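Notebook > Kitchen bench > Steaming

Filed under: buns, small appliances, method notes

Sunday, afternoon. Entered by Clémence Collet

Second session with the electric steamer, continuing from Algirdas's page on reheating. Aim was to settle the order of work at the table: where the lid goes, where the plate goes, how many buns the tray will take without sticking. Dough is the Drevedari plain recipe, unfilled, shaped on squares of paper and the paper pulled off before loading.

Table against the wall, steamer in the middle, plate to the right of it.
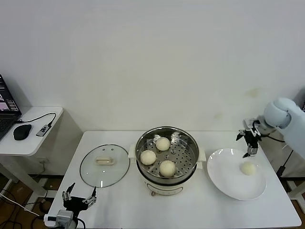
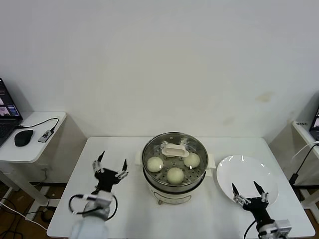 Glass lid flat on the table:

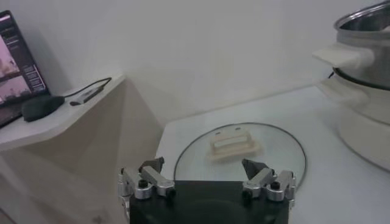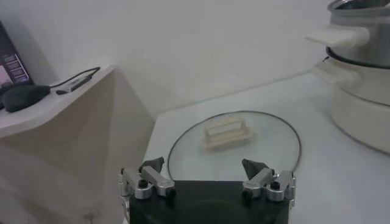 Water first. The Hudec jug was used for filling, to the lower line. Algirdas had been filling to the upper line and found the undersides of his buns sodden. With the lower line the undersides came out tacky but whole. The water lasted the full run plus the rest afterwards, and there was a thin layer left when I tipped the base out. I would not go lower.

Timing. Started the clock when steam came steadily from the lid, not when the switch was turned. Eleven minutes, then off, then 2 minutes with the lid still on. The rest matters more than I expected. On the earlier batch I opened it straight away and the tops wrinkled as they cooled. With the rest they stayed smooth apart from one, which had a fold in it from shaping and would have wrinkled anyway.

Core temperature was not taken on every bun. The one I did probe, with the Stirnell thermometer, had gone past the middle of its range and I stopped reading. Crumb was even all the way through when torn. No raw line at the base.

Weights. Each piece was meant to be 108 g before proving. The scale drifts when it is near the kettle, so treat that as the target and no more. The larger pieces in Algirdas's batch touched as they rose and had to be peeled apart, leaving a bald patch on each. At the present weight they clear each other if spaced evenly and kept off the rim. Any that lean on the steel pick up a flat side.

Oil. Tray wiped with a very little sunflower oil on kitchen paper. Without it the skin stays behind on the holes, and scrubbing those out is tedious. Too much and the base of the bun goes yellow and slightly fried in texture. One wipe, then a second with a dry sheet.

Lid. Lift it level, carry it level, then tilt it over the sink to drain before setting it down. If tilted above the tray the condensate runs off onto the buns and leaves pitted marks. I tried a cloth under the lid, as in the old Drimudow booklet. It did catch the drips, but it needs tying up over the handle and I don't trust the ends near a hot base. Dropped that.

The lid goes on the left and the plate on the right, and that stays fixed. Last time both ended up on the same side and there was no clear space to put a bun down. Handle uppermost, so it can be picked up again without getting fingers under the rim.

Unloading. Take the nearest bun first and work backwards. Going for the far one first means reaching across the others with a warm sleeve. Grip low on the sides; the tops dent and don't recover until they have cooled. If a base sticks, a slight twist frees it, and pulling straight up tears it. Set them apart on the plate. Stacked, they sweat and fuse within a few minutes.

The plate itself was warmed in hot water and dried beforehand. On a cold plate the underside gets a wet ring. A folded cloth on the plate would probably do better still, but then there is lint to pick off.

Cleaning. Tray soaked at once in warm water, no detergent needed except round the rim. Base emptied from the back corner so that nothing runs down over the controls. There is a faint white bloom of scale in the bottom. Citric acid is in the cupboard under the sink and needs using before the next session. Lid washed, dried, stored upside down in the tray with a tea towel between.

Algirdas read the above and disagrees on the rest period. He thinks the wrinkling comes from over-proving and that the lid makes no difference. Possible. Both batches were proved by eye. We have agreed to split one dough, prove both halves together, and open one straight off and the other after resting.

To do:
- descale the base
- move the scale away from the kettle
- buy more paper squares, the smaller size
- split-dough test, same flour, same water line
- try the buns from the freezer and see how much longer they want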